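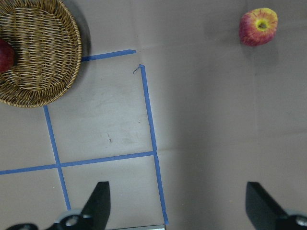 Keeping paper trail maps in good order at home

Posted by Raphaël Chevalier, 10/05/2019

In our house there is one drawer only for trail maps. Some of them are older than my children, and they can still be opened on the kitchen table without falling into pieces. Friends ask me how I do it. There is no big secret, only small habits, and I write them down with the mistakes I made.

Drying a map after a walk

Do not put a wet map on the radiator. I did this with my sheet of the Namitz forest and it came out wavy like a potato chip, with one corner brown. Now I open it fully on a clean towel, put a second towel on top and press with my hands, from the middle to the outside. Then I take away the upper towel and let the map lie in a room with some air. After one night it is usually dry but not flat.

To make it flat, fold it along its own folds and leave it under heavy books for seven days. If you put it under the books while it is still damp, you will get mold between the panels, and this smell does not go away.

If two panels are stuck together, do not pull. Hold the map over a pot of warm water for a short moment, not in the steam of boiling water, and try with a butter knife that has no sharp edge. With glossy paper this can take off the color, so first try at a place where there is only the legend or an advertisement.

Repairing the folds

A map always breaks first where two folds cross. You get a small hole there, and exactly in this hole is the parking place you are looking for. Normal clear tape from the office is good for one summer. Later it becomes yellow, the glue goes out at the sides and catches dust. For maps which I want to keep I use the thin paper tape made for repairing books. It is more expensive, but one roll has lasted me many years.

Put the tape on the back side, never on the printed side. Cut short pieces, one for each panel, and leave a very small space at the crossing. If you tape over the whole length in one piece, the map becomes stiff and will tear next to the tape instead. Rub every piece with the back of a spoon.

Before you repair, clean the paper. A soft white eraser takes away most finger marks. For grease (sandwich butter, in our case) cover the spot with corn starch, wait 20 minutes and brush it off. Two times is better than one time. Old grease will stay, and you have to live with it.
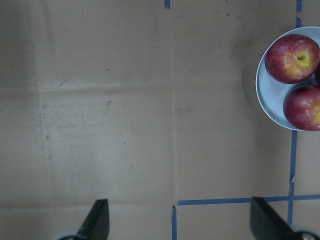
Making a map resist rain

There are liquids you can buy and paint on the paper. I used one with the name Grumedis, and it works well on uncoated paper, but the window must be open all day. On the glossy winter map it did not go in at all and made sticky drops. A large freezer bag with a zipper is cheaper. Fold the map so that today's part is outside, press out the air, close it. In January, when I wear gloves, I put a piece of string through the corner of the bag, above the zipper, so I can pull it from the pocket.

Pencil is better than pen for notes. My wife wrote "bridge closed" with a blue pen beside trail 1606, the bridge was repaired the next spring, and the note is still there.

Where to store them

Flat is best, but few people have such a drawer. Standing in a box like letters is also fine, if the box is full enough that the maps do not bend. Half empty boxes are bad. Fill the rest with a folded dish cloth. Do not use rubber bands, they dry out and stick to the cover. The cellar is too damp in most houses, and under the roof it is too hot in summer.

I write the name of the area on the upper edge of every cover with pencil. Summer and winter maps of the same forest I keep together, the winter one behind. Before, I had all winter maps separate, and each time I looked in the wrong box first.

Printed at home

For maps printed from the computer, let the ink rest until the next day before you fold. My neighbor Wu prints with a laser printer and has less trouble with rain, but the black powder cracks on the fold, so he makes his fold lines where there is no trail. Print the scale bar too, and check it with a ruler. On my print of the Stavulell loop the printer had made everything smaller to fit the page, and we came home in the dark.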